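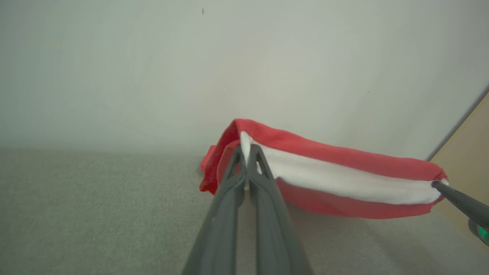 Fig. 1. Folding cell, red towel held by both grippers over the carpet.

Projects > Zuso Folding Cell > Meetings > Minutes

Minutes of the fault review meeting, 8 June 2025

Present: Kaede Hosoda (chair), Daichi Sugiyama, Patricio Collado, Grethe Damgaard (minutes)
Excused: Haruto Yoshida

1. Minutes of the last meeting

Approved with one correction. The spare finger pads were ordered from Coltach, not from Kinoshita.

2. Report on the fault

Daichi presented the log. During the towel program the right arm reported a grip force of zero while the cloth was still between its fingers. The controller understood this as a lost grip and started the search motion, and the left arm did not receive the hold signal. So both arms were moving with one towel between them. The towel was pulled tight and the left arm stopped on overload. The right arm continued until Patricio pressed the stop button.

No person was hurt. Patricio stood outside the marked zone, but he had to step inside it to reach the button. Kaede asked that this is written in the minutes as a safety matter of its own, see item 4.

The fault counter of the right gripper was at 23 when the log was saved. Daichi does not know how many of these are from the same cause, because the older entries have no force data.

3. Discussion of the cause

Patricio thinks the force sensor cable is worn at the wrist. He moved the cable by hand with the power off and measured a break at one position. Daichi agrees that the cable is bad, but he says a bad cable alone should not start a search motion. In his opinion the software must ask the other arm first. Both opinions were noted.

Grethe asked if the soft cloth can give a false zero also with a good cable. It is possible with thin fabric, the threshold is low. The towel is thick, so for this event we do not believe it.

There was a longer discussion about the sampling buffer. It keeps 512 values and then writes over them, and for this reason the first part of the event is missing. Daichi will make it 2000 for both arms.

The garment program on the upholstered surface uses the same search motion. It is stopped too until the change is tested. Red sportswear is the set for this program, and Closetti has asked when the results will come. Kaede will answer them.
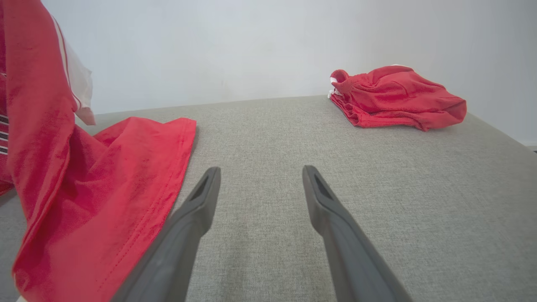
4. Safety

The stop button will be moved outside the marked zone before any arm is powered again. A second button will be placed on the wall side. Patricio asked who may reset the cell after a stop. Decided: two persons together, and the reset is signed in the book.

5. Actions

- Replace sensor cable, right wrist, and check the left one: Patricio
- Hold signal between arms before any search motion: Daichi
- Larger buffer: Daichi
- Move stop button, order the second: Grethe
- Inform Haruto and Closetti: Kaede

6. Next meeting

When the cable is changed and the hold signal is tested. The yearly inspection stays in September.

Zuso Folding Cell | Contact: Grethe Damgaard | Back to top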